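Cuaderno de taller – diciembre
Entrada: clasificación de esponjas y cepillos, encimera bajo la ventana

Material de limpieza de cocina, todo mezclado desde el último inventario. Se trabaja sobre la encimera blanca con la cesta de alambre negro de Dradley. Criterio de Pelkonen: estropajos de doble cara en la cesta, cepillos de mango largo aparte hasta decidir.
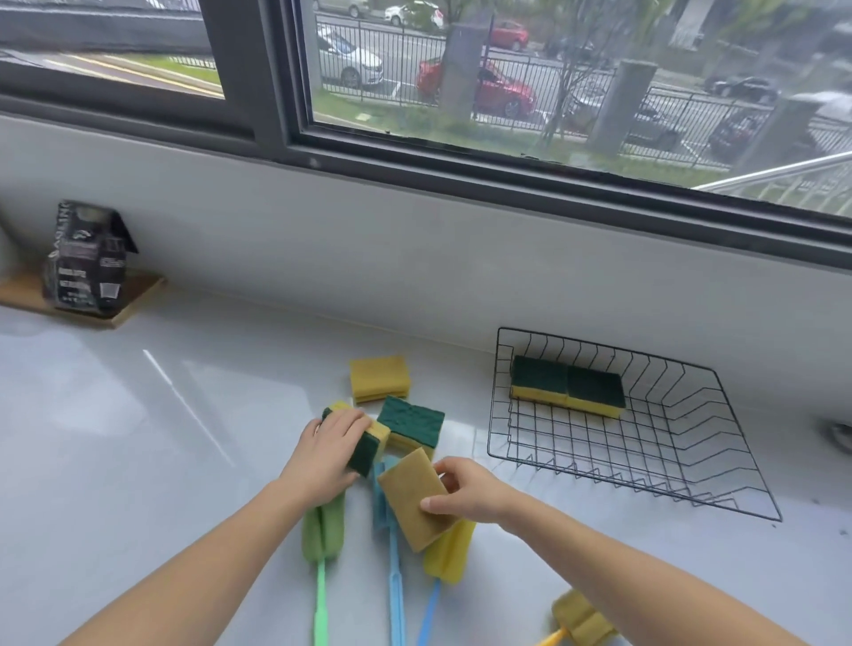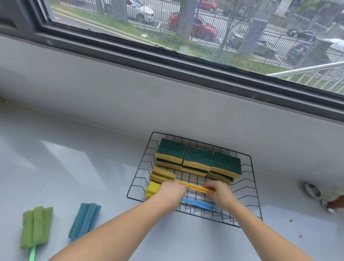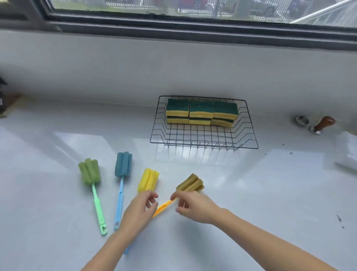

Esponjas, cepillos y cesta de alambre en la encimera de la ventana.

Estropajos: amarillos con cara abrasiva verde oscuro. Apilados de dos en dos al fondo de la cesta, cara verde arriba. Así caben tres pilas sin forzar el alambre. Las esponjas sin fibra van delante – si se ponen debajo, se deforman y luego no asientan.

Cepillos: probado el mango amarillo atravesado sobre la cesta y el azul tumbado dentro. El azul ocupa menos altura. Pendiente medir el fondo útil; la ficha de Emano da 46 cm para el modelo grande, el nuestro es el pequeño.

Color por zona, según la nota de Otis Thibodeaux: verde para fregadero, azul para botellas, amarillo para lo demás. Falta pasarlo a la hoja de Whitfield.

Pendiente:
– Pedir 5 recambios de cabezal, ref. 2000.
– Etiquetar la cesta por el lado corto.
– Preguntar a Esko si los cepillos se cuelgan o se quedan en bandeja.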